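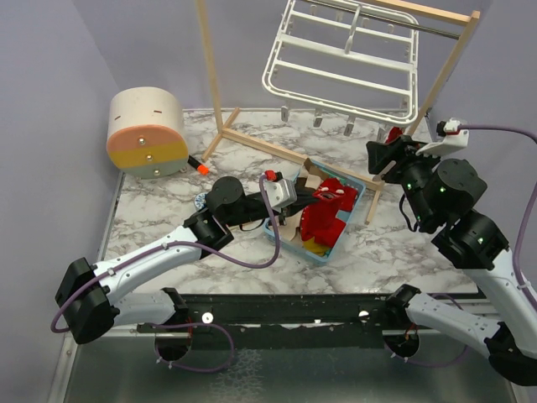
Wian Jacobs asks if the small laundry set could go up before January, even half labeled. So it's up, half labeled.

Home Files Notes Issues
12 comments 3 shares

# Kirnen socks

Small laundry, mostly socks. Basket, hanging rack, clips. 2,271 clips of video so far, 184 checked by hand. Aiming for 3,000.

## Whats in it

- basket: light blue plastic, holes in the sides
- rack: white plastic, pegs hang off the rails on short hooks
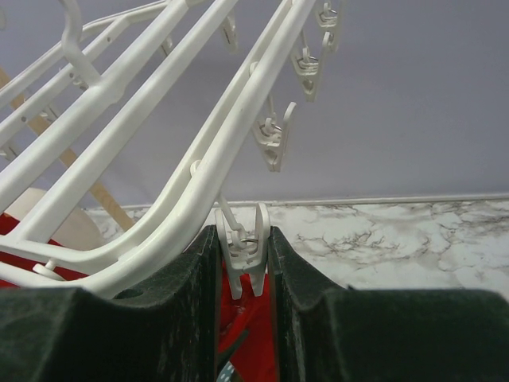

- socks: holiday ones, striped ones, a reindeer with a red nose. "Cuff" means the open end, trim included
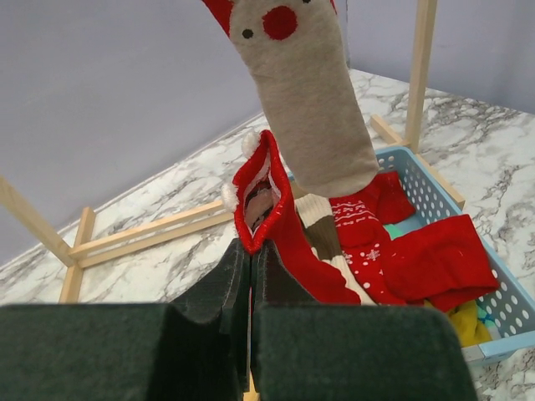

Toe is the other end, dont mix them up. Folded socks get one label, at the cuff.

## To do

- Heriberto: recheck peg labels
- merge "clip" and "peg", same thing
- split file still missing, ask Ulises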